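Home > News > Community & Events

Print this page | E-mail this article

Open day at Pruko puts two-armed robots to work on the dishes

Pruko opened the doors of its Ganulitz workshop to the public in December, and 429 people came through before closing time at 5 p.m. Visitors watched robot arms handle bowls and plates at a wire dish rack, asked plenty of questions and, in quite a few cases, went back to the end of the line to watch again!

The open day was the first the company has held at Ganulitz. It was planned as a small event for neighbors and local schools, with room for 100 guests. Word got around, and staff added extra sessions through the afternoon to fit everyone in.

"We thought people would stay for a few minutes and then head for the coffee," said Upendo Laizer, who leads the household tasks team at Pruko. "They stayed and stayed. One group of fifth graders wanted to know how the robot tells a bowl from a plate, and that turned into the best conversation I had all day -- they would not let me off with an easy answer."

Dishes are a hard test for a pair of robot arms. They come in different sizes, many have thin rims, and a rack leaves little space to move in. The arms also have to work close to each other, with both grippers often near the same few items.

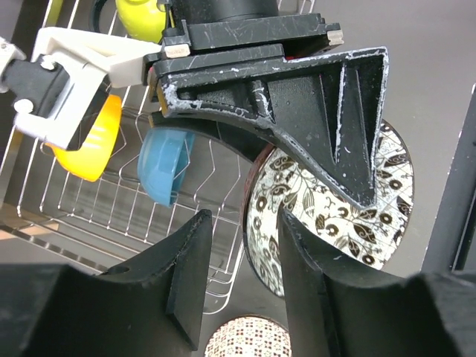
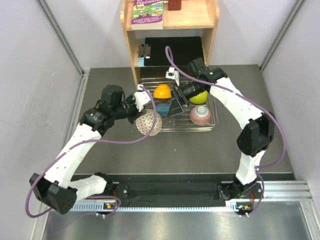 Patterned dishware and a wire rack at the Ganulitz open day.

Each session ran 60 minutes and began with a short talk on how the team chooses its tasks. Guests then moved to the work area, where engineers explained what they look for in a good grasp and why a small change in the angle of a dish can matter so much. The last part was left open for questions.

Elínborg Sveinbjörnsson, who runs the workshop, said the younger visitors kept her staff on their toes. "They asked about broken plates right away, of course," she said. "We told them the truth. We have broken some, and we keep a broom nearby."

A second room held the Zoëga table, where visitors could try picking up kitchen items with hand-held tongs while wearing thick gloves. It was noisy and very popular -- several parents had to be asked to give the children a turn.

Siltine, the neighborhood science club, helped with sign-in and received $2,000 from Pruko toward its after-school program.

Pruko plans to hold another open day at Ganulitz next year, with longer hours and more sessions set aside for school groups. Teachers who would like to bring a class can leave their details at the workshop's front desk.

Filed under: Robotics, Open Days, Schools

Print | E-mail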